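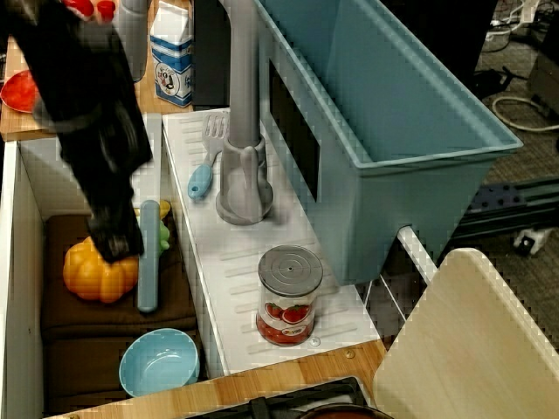

Where do the toy kitchens go when a daycare is done with them? In our town, mostly to the back room at Lunell, where they get washed, sorted and sent out again to families who ask.

2022-01-08

I stopped by Lunell this morning meaning to drop off one bag of books and ended up staying until lunch (my own fault, I sat down on the floor). The toy library opens its new play kitchen corner today, and I have to say, I wanted to play with it myself! There's an orange bell pepper, a jar of tomato sauce with tomatoes on the label, spatulas with light blue handles, and a teal-blue sink with a gray faucet next to a ribbed counter like the dish drainer at my grandmother's.

Ilse Desmet has run the place for 4 years and she's picky about play food. Anything cracked goes, anything that can be scrubbed stays. She told me the sink is always the favorite, way ahead of the stove, and that kids will wash the same bowl all afternoon if you let them.

Nathalie Declercq did most of the setting up, two evenings in a row after work. She put a dark brown cloth in the bottom of the white compartment so the pepper and the light blue bowl don't clatter so much, and I think every parent on Peeters Street is going to thank her for that.

The corner is free to use whenever the library is open. If you'd rather borrow a box of play food to take home, it's two weeks at a time with a 20 dollar deposit, and you get the deposit back when the box comes back. Ilse is hoping to add a little grocery stand by May, so if you have a toy cash register sitting in the attic, bring it over.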